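3.2 Beschaffung und Budget

Für den Standort Cakimau wurden 14 Handgreifer bei Cerkora bestellt, zum Stückpreis von 945 Euro. Zwei davon dienen als Reserve – Ersatzfinger liefert der Hersteller erst ab Juni. 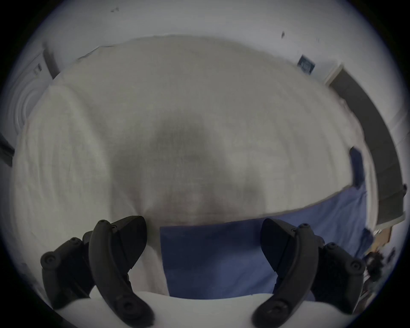 Abb. 2: Handgreifer vor weißem und blauem Tuch.

Textilaufgaben sind im Plan mit über 60 Stunden je Gerät angesetzt. Kosten für Tücher und Verschleißteile führen wir getrennt, die Wartung übernimmt Yeom.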